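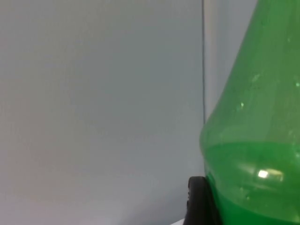 Tema 7 – Automatización y puesto de trabajo. Apuntes de clase, prof. Nestor Magbanua

Seguimos con el caso Boloritz (planta de envasado, turno de tarde). Repaso rápido: en mayo entran las celdas Zerix en final de línea. Antes, 29 personas en manipulación de botellas. Ahora 17 en la misma zona, el resto a almacén y calidad. Ojo, recolocadas, no despedidas – pero con otro horario y otro plus.

Qué cambia para quien se queda:
– Menos coger y soltar, más vigilar. Cansancio distinto: vista, atención, esperas.
– El ritmo lo marca la celda. Quién puede pararla? En Boloritz, al principio solo el encargado. Conflicto.
– El saber de mano (cuánto apretar un plástico blando, notar un envase a medio llenar) pasa a ser un parámetro. Quien lo sabía no sale en ningun manual.
– Material translúcido y con brillos: difícil para la cámara, fácil para una operaria con diez años de oficio. Las incidencias las resuelve ella, y eso no está en su categoría.

Comparar con Samonte: allí formación antes de instalar, 47 horas por persona, pagadas. Menos quejas en la encuesta interna, aunque la encuesta la pasó la empresa – leer con cuidado.

Conceptos para el examen: recualificación, descualificación, tarea residual (Kinberg, cap. 2, solo el primer apartado). No confundir tarea con puesto, todos los años igual.

Para el 5 de octubre: una página sobre quién debería decidir la velocidad de la celda. Traer impreso. Los que faltasteis pedid la fotocopia del convenio a un compañero, yo no tengo mas.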